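Gripper notes, March – handheld pair, clutter pile

Started 3 pm, later than planned. Goal: decide between the old hard pads and the blue ones before we send the order to Rarex. Ekua wants an answer before she does the Laka arm mounts, so quick and dirty.

Setup same as last time. Marble-pattern table, pile of mixed groceries and small stuff, left and right handheld. Left has the blue pads on now. Right stays as it was. Firmware on both is whatever Gunārs flashed, didn't touch it.

Hard pads first. Fine on boxes. Bad on anything that gives. Pouches slide out sideways once you lift past the height of the pile, and the more you squeeze the faster they go. 29 tries on soft packs, stopped there, wrist had enough. Log is in the Lullow folder, run 522 – ignore the first 3 minutes, the encoder wasn't zeroed.

Swapped to blue pads. Two screws each, one of them strips if you look at it wrong. Need new ones, M2, longer.

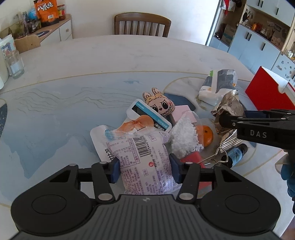 Photo: camera on the left handheld, blue pads fitted / bench notes

Lavender and white pouch is the one I keep going back to. Fingers close on it well enough. Printed side toward the camera, barcode and small print both there, handy for the matching step if Liepiņa ever gets that going again.

Blue pads feel way better on film. Less squeeze for the same hold. Downside, they grab the neighbors too. Anything touching the pouch wants to come along, esp. other pouches. Open wider and come in from the top, helps a bit. Hanger is still the worst thing in the pile. Wire catches on everyting, and the right hand has to hold it off while the left pulls. Keep it in though, good test.

Things to fix:
Slop in the left linkage. Pins feel loose, check each one.
Trigger return spring too stiff, cramps after more than 4 pulls in a row.
Fingers hide the contact point from the camera on low grabs. Ekua says tilt the mount, Gunārs says shorter fingers. Try tilt first, cheaper.
Glove on right hand slips on the handle. Tape?

Not done: foil bags, and the mandarin with hard pads. Need both for a fair comparision.

Leaning blue for both hands. Told Ekua not to order yet. Gunārs has the spare pads in his drawer, ask him before cutting new ones. Left gripper is on the charger, right one still needs its pads swapped.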